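Bin picking at Javidham: the work at hand

Javidham sorts mixed household returns. Until September every item was lifted from the bin by hand, 1071 of them on a full shift. The picking cell now takes the first pass, and the staff who used to do it have moved to grading and exceptions. This page covers the cell and the jobs next to it.

Staffing. The line still has 4 people per shift. Hawi Ejigu and Shivam Bhardwaj grade at the outfeed; Carla Boutros clears faults and keeps the pick log. Lifting has gone from their job sheets — walking has gone up.

Throughput. The best shift so far reached 978 items. Soft goods are the slowest class, as a glove or cloth changes shape each time it is gripped.

Training. Baltasar Manzano wrote the fault course, 66 pages, taken by all line staff before they may reset the arm. Pay grades were revised at the same time.

The pick. Mixed contents, one bin, KUKA arm with a finger gripper at a work glove lying over a toy shovel.
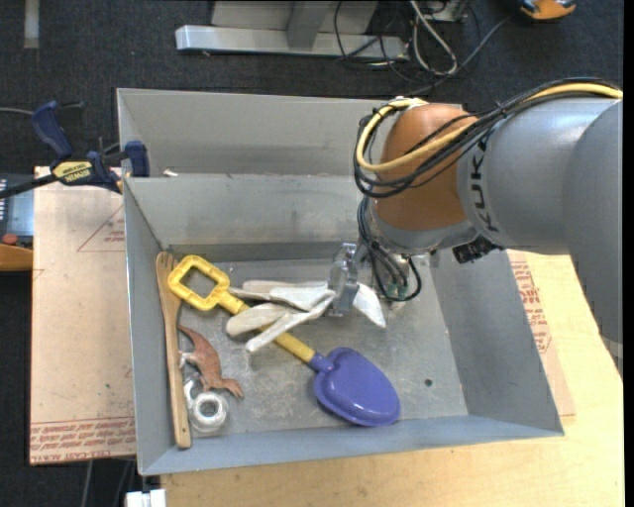
Overlapping items are logged under their own code — Yeshi Kumsa reviews these at shift change and sets the pick order for the next run.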